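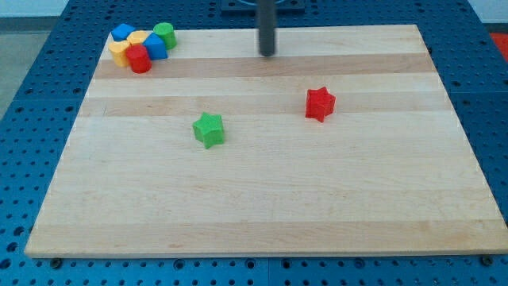 Tilter Blocks on Maple: README

What is in this folder

Pictures of small coloured plastic blocks on a wooden board, with a text file of notes for each arrangement. The notes say which blocks were put out, how they were grouped and which part of the board they started on. The pictures are in the folder called boards and the notes are in the folder called notes. File names match, apart from the ending.

The set was put together by Kátia Honorato and Everaldo Vieira as part of the Furosus project. Kátia chose the blocks and wrote the naming rules. Everaldo looked after the board and the table and wrote most of the notes.

There are 50 arrangements in this version. The earlier version had 30, and those are all still included under their old names.

The blocks

All the blocks are plastic and each is one plain colour. They are small enough to pick up between finger and thumb. The shapes are mixed, and colour does not tell you shape: a blue block may have angular faces in one bag and be something else in another. Please use both words when you refer to a block, for example "green cylinder" or "yellow hexagon".

Some names that caused trouble:

Cylinder means a round block standing on its flat end. If it is on its side, the note says "cylinder, lying".
Hexagon means a block whose top has six sides. From a low angle it can pass for a worn circle, so check the note before you label it.
Block, with no other word, is used when the shape could not be made out, usually because another piece was in front of it.

We do not use "cube" anywhere. The first notes did, and it was applied to things that were not cubes, so those lines were rewritten in March.

The board

The board is rectangular, made of pale maple strips with darker and lighter bands. The strips run across its width. The bands are handy for saying where something is, and many of the notes use them: "on the dark band", "just below the light band" and so on. In the notes, "far" is the end where the darker band is and "near" is the opposite end. Left and right are as seen from the near edge.

There are a few faint marks in the wood. They are not labels and were not put there to show positions. The board has been sanded once, between the two versions, and was given a thin coat of Procházka board oil afterwards. The colour may look a shade warmer in later pictures.

The board lies flat on a blue metal table with a grid of round holes. It is not fixed down. Everaldo lined it up by eye against the rows of holes each time, so expect it to shift by up to 2 mm from one picture to another. If you need exact positions, measure from the edges of the board and leave the holes alone.

Groups and gaps

Most arrangements start with the blocks close together in a corner of the board. The note gives the corner first, then the blocks. A typical entry reads:

corner: far left
blocks: six
back left: blue, flat top
right of blue, slightly forward: yellow hexagon, partly hidden
far right: green cylinder, upright, slightly apart
rest: see tray list

The tray list is a separate file. It gives every block that was put out for that arrangement, including any that are hard to see. "Slightly apart" means there is a gap you could slide a card into. "Apart" means a gap at least as wide as the block itself.

Light

The room lights were left on and no lamp was added. White balance was not corrected. Yellow is the colour that changes most from picture to picture, and the pale wood behind it does not help. If you are sorting by colour, sort the yellow blocks by hand first — it saves going back.

Known problems

Partly hidden blocks are named from the tray list, which may be more than you can tell from the picture alone.
Notes 25 and after use "far left" where the older ones say "top left". They mean the same corner.
The word "edge" in the old notes can mean the edge of the board or the edge of the table. We have fixed the ones we found.
Sizes are missing. We meant to measure the blocks with a caliper and have not done it yet.

Using and sharing

You may use the pictures and notes for teaching, testing and research. Please name the Furosus project and keep this file with the folder. If you crop the pictures, say so, as the corner names only make sense with the whole board showing.

Send corrections to Kátia with the file name and the line that is wrong. Spare blocks from the set are kept in the Cenent drawer, in the bag marked Tilter.

Last changed: 10th November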